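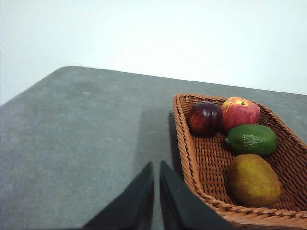 Gerasimos Vrettos wrote in to ask whether the arm price covers the fingers, and no, it doesn't, budget for them seperately. His other point was fair too, the old page never said what the cable set was. Now listed below.

Karras bench arm, two-finger gripper, wrist camera
Supplied by Avent, Grernetcombe
Prices checked 12/12/2023

Arm and controller: quote only, depends on mount
Gripper body: quote with arm
Finger pair, black: order a spare pair, they wear
Cable set: 3 metres, longer on request
Lead time: 12 weeks, fingers sooner
Deposit: 30 per cent with order

Planning for fruit picking out of a basket? Allow for finger clearance at the rim as well as round the fruit. Mixed sizes need a trial first, send us your widest and smallest. Trials booked through the Anham bench, cost comes off the order.

Put 2000 pounds aside for fitting and a day's set-up. Not included: table, guarding, delivery outside Grernetcombe. Next price review June. Ring before you raise the order, stock on teh site lags a bit.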